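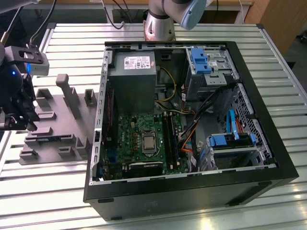 A desktop tower with its side panel removed, showing the power supply, motherboard and memory slots.

Fletside library moves children's art hour to after school

The children's art hour at the Fletside branch library will move from mid-morning to 4 p.m. starting in March, the library service said Thursday. The session will run on school days in the ground-floor activity room and will be open to children ages 3 to 11. Children under 6 must be accompanied by an adult.

The change follows a trial last fall in which the branch offered the same activities at two times of day. Morning sessions drew mostly preschool children. Late-afternoon sessions drew a wider age range, including siblings arriving together from Skakby Elementary, and were more often full.

Each session will have 16 places. Registration is not required, but places are assigned in order of arrival, and the door closes once the room is full. Children may leave at any point during the hour. Work that needs to dry can be left on the rack and collected from the front desk the following day.

The format has also been revised. Under the morning schedule, one project was set up for the whole group and led from start to finish. The afternoon version uses four separate tables, each with a single activity that can be started without instruction: crayon rubbing, torn-paper collage, tape-resist drawing and modeling dough. Materials at three of the tables stay the same all week. The fourth table changes daily.

Paint will not be used on weekdays. The branch said setup and cleanup for paint took longer than the activity itself in the morning sessions, and the room is needed for adult classes in the evening. Washable markers, glue sticks and blunt scissors will be supplied. Families may bring clean cardboard and paper scraps for the collage table -- glass, foam trays and food containers will not be accepted.

A printed sheet listing the week's activities will be available at the front desk, with a materials list for families who want to repeat a project at home. Sheets can also be picked up at the Tralitz and Caldeira branches, which will keep their current morning hours.

The art hour remains free. No library card is needed to attend. The session will not be held on public holidays or on days when schools close early for weather.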